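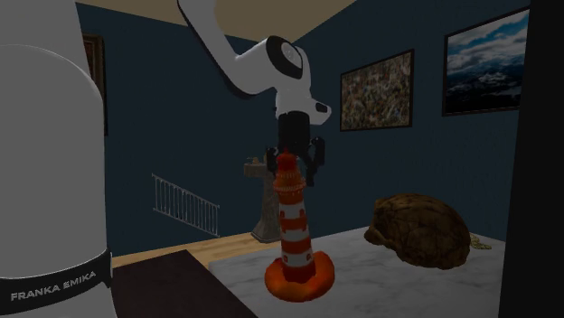 Last edited 8 Jul 2024

Neltau reservoir update. The gauge read 3,521 acre-feet this morning. In March it was over the spillway.

Outdoor watering is now limited to two evenings a week, odd and even house numbers. Vegetable beds are exempt – lawns are not.

Plokadgate wells are holding up better. Somtochukwu Okonkwo checked the north one and the level hasn't moved since spring.

If the gauge drops to 3,000, the county moves to stage two. I'll post the next reading when I have it.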